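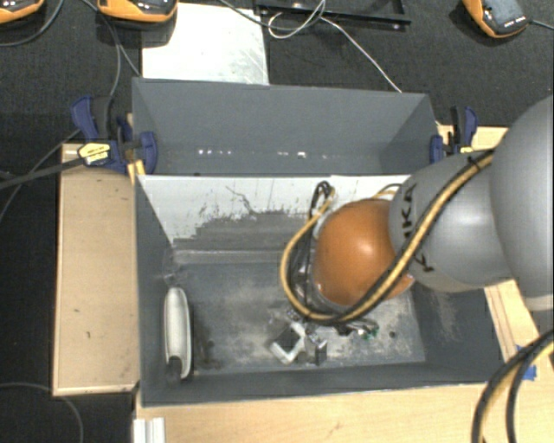
The Trouble With Tidy Stories About Good People

My grandmother, Rozália Polák, told us one story more often than any other. It was about a toll keeper on the bridge at Ilesau who found a purse with 33 silver coins in it. He kept the purse on a shelf for two years, touching nothing, until the owner came back across the bridge and he handed it over. The owner offered him half. He took one coin, for the candle he had burned looking for a name inside the lining.

I liked the candle. I still do. It is the only part of the story that sounds as if it happened to somebody.

Last October I bought a collection of moral tales for my niece and found the toll keeper in it. He had lost the candle. He refused all the money, made a short speech about a clean conscience, and was later given a post by the governor. The whole thing took less than a page. My niece listened politely and asked for the one with the wolf.

I think she was right, and I think the people who retell old stories for children, and for adults who want something improving to read on the train, should stop smoothing them down.

The usual defence is that a moral tale is there to teach, and that detail gets in the way. Gwendolyn Pennington makes this case in her introduction to the same collection. She says that a child should be able to repeat the lesson after one hearing, and that anything which muddies it ought to go. She has worked with old stories far longer than I have, and I don't doubt she has read this one to plenty of children. But being able to repeat a lesson is a low bar. I could repeat the rules of my school at the age of eight, and I broke most of them.

What stayed with me from the bridge was a man doing sums. He had a small wage and he had used up a candle on someone else's business. He thought that was worth one coin and that the rest was none of his. You can argue with him. My mother, Blažena, always did. She said a really honest man would have swallowed the cost of the candle. My grandmother said a man who won't charge for a candle will end up charging for something else. They had this argument at the table over and over, and I learned more about money from it than from anything printed.

Nobody can have that argument about the version in the book. A man who wants nothing and is given a fine job at the end has not been tested much. The governor bothers me most of all. If honesty gets you promoted, then it is a sensible career move, and a clever thief would do it too. In my grandmother's telling the keeper goes back to collecting tolls. She never said whether he was happy about it.

There is an older written version, as it happens. Natália Skála found it in the parish papers at Dendau and printed it in a small pamphlet, in a run of 200 copies. It has the candle, and it has something my grandmother left out or never knew: in the second winter the keeper's wife asks him to spend the money and he doesn't answer her. The page gives no more than that. I have thought about that silence a good deal. He might have been tempted, or ashamed, or simply tired. The scribe could have told us and chose not to.

I accept that not every old tale improves with age. Some are cruel, and some are dull in every version. The story of Mikuš and the millstone runs to over 1,000 lines in the form sung at Dendau, and I would not read it to anybody's child. Cutting is part of telling. My grandmother cut all the time, usually when the potatoes were ready. But she cut the speeches and kept the candle — the opposite of what tends to happen in print.

I read my niece the Dendau version a few weeks later, with the wife in it. She wanted to know what the wife was called, and whether it was cold in the house. I said I didn't know her name, and that it probably was cold. She said he should have bought some wood.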